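The Tray Years

I own too many trays. I should say that up front, because my sister-in-law helped me move in November and she carried the box marked TRAYS up three flights, and then she carried the other box marked TRAYS, and she has not let it go.

It started with breakfast. When I moved into my first apartment in Derwood, I didn't have a dining table, just a couch and a very low opinion of eating over the sink. So I went to a yard sale and paid 80 cents for a brown plastic cafeteria tray with a chip in one corner, and I ate every meal off that thing for two years. Oatmeal, soup, a whole Thanksgiving plate once. When I finally bought a real table I noticed I was still putting the tray down on it first, and then the bowl on the tray. I'd gotten used to having an edge around my food!

If you grew up in a house where trays only came out for sick days, that may sound a little odd. My grandmother was the sick day kind. She had one tin tray with roses on it, and if you saw the roses you knew you were getting dry toast and ginger ale. My mother skipped trays completely and just yelled up the stairs. I think I landed on mine somewhere in between, a person who feels perfectly fine and would still like her toast delivered on something with a rim.

Anyway, I now set a table for a living, more or less. I write this column, I style the odd shelf for a shop, and I spend a frankly embarrassing part of my week moving a bowl two inches to the left. And the combination I keep going back to, the one I'd set out for anybody who walked in hungry, is a rectangular tray, a round bowl and a plate under the bowl. I've tried fancier. I had a whole phase with slate (loud, cold, scratches everything it meets) and a shorter phase with wicker, which holds on to crumbs like it's saving them for winter.

Let me talk about the tray first. You want rounded corners. Square corners look very sharp in a store and then they catch your sleeve, and they catch the doorframe, and they're a pain to wipe out because the jam goes straight into the corner and lives there. You also want a lip, but a low one. Too high and you can't get a knife and fork in at a decent angle, and the whole thing starts to feel like eating out of a drawer. And go matte if you can. Shiny trays show every fingerprint and they throw the kitchen light right back in your eyes at seven in the morning.

Color is where people get nervous. I used to be strictly a white tray person, then a strictly wood tray person, and now I'm all about green. Pale green, the color of the inside of a cucumber. It does something lovely to eggs. It makes an ordinary piece of buttered bread look like somebody thought about it, and it gets along with cream-colored dishes in a way that bright white never has for me. 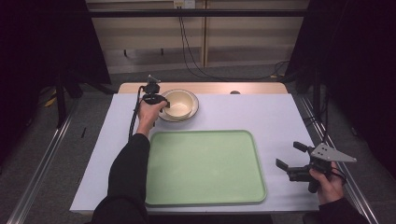 Light green tray, cream bowl on its matching plate, pale sheet underneath.

The plate under the bowl is the part I have to defend most often. Why would you wash two things when you could wash one? I hear you, I've stood at that sink. But a bowl by itself has nowhere to put the spoon. You finish your yogurt and then you're hunting around for a napkin, or you lay the spoon on the table and leave a little white smear, or you balance it across the top and it falls in. The plate fixes that. It also takes the crust you didn't want, the tea bag, the peach pit and the lid of the yogurt. And when the bowl is full of something hot you can carry the whole business by the plate and keep your thumbs.

I like a plate with a darker rim, too. A cream bowl on a plain cream plate can go a bit blurry, and a darker line around the outside gives your eye somewhere to stop. My own set came from Jadura, a tiny shop two towns over that sells mostly candles and has one shelf of dishes way in the back. I bought two bowls and two plates, went home, ate cereal, and drove right back for two more. They had one left. So I own three, and whoever comes over fourth gets the bowl with the rooster on it.

Then there's what goes underneath. I'm a big believer in covering a table, and I don't mean a tablecloth with a fringe and an iron waiting for it. I mean a plain sheet. A flat twin sheet in a pale color will cover most small tables, it washes with your other sheets, and you can spill on it without your whole face changing. White is fine. Lavender is better, the really washed-out kind that you'd call white until you put it next to something white. With a green tray on top it looks like spring, even in the gray end of winter when the only thing growing in my kitchen is a sprouting onion.

I did buy an actual table linen once. It was a Tundo runner and it cost me 41 dollars, and I loved it so much that I never let anyone eat near it. It's in a drawer now. I visit it.

As for where everything goes, I put the tray square in front of the chair, near enough that you don't have to lean, and then I keep the bowl and plate off the tray, up past the far edge and a little to the left. This is the opposite of what I did for years! I used to cram it all on. But if the bowl starts out on the table, the tray stays clear for the plate of eggs or the sandwich or the newspaper, and you can pull the bowl down when you want it. It leaves a nice open patch of green in the middle too, and I've come to think that open patch is what makes people sit down. A crowded tray looks like somebody else's lunch.

Left-handed readers, flip it. I got a very firm letter about this last time.

Carrying is its own subject. If you're taking a tray any distance (bed, porch, the good chair by the window), put the heaviest thing in the middle and slightly toward you. Fill the bowl halfway and bring the rest in a pitcher on a second trip. Look where you're going and leave the soup alone, because the minute you stare at the soup it starts to slosh. I learned that from a waitress at Jelínek, the bakery on my old corner, who could take a full tray of coffee down four steps while arguing about parking. I asked her how and she said she just didn't look at it. I've spilled a lot less since then - not nothing, but less.

If you're on a tray footing for the first time and want to know what to buy, start with one. Please, I have boxes, I know what happens. Measure the inside of your dishwasher before you leave the house, and measure your lap while you're at it. Set your everyday dinner plate on the tray right there in the store, or bring a paper one the same size if you're shy. You want room for the plate and a glass next to it. If the glass has to ride half up the lip, put the tray back.

And you can find good ones cheap. Thrift stores usually keep them standing up behind the cutting boards, where you have to flip through them like records. Run your palm along the bottom to feel for a wobble, set it on a flat shelf, and push down on each corner in turn. A tray that rocks in the store will rock under your coffee forever. Scratches I don't mind. A sticker that won't come off will usually give up after a night with some cooking oil on it.

I got my current favorite that way, in a store that smelled like wet coats, marked down because it was the last of its kind. There was a rack of dinner plates near it, 200 easily, all lined up by size, and I walked by every one of them to get to a pale green rectangle. I had it under my arm before I'd even looked at the price.

This morning it had toast on it, the end of the good marmalade and a boiled egg that I'd left in a bit too long. The bowl had sliced pears. I read the whole paper, dropped pear juice on the sheet, and put the sheet in with the towels.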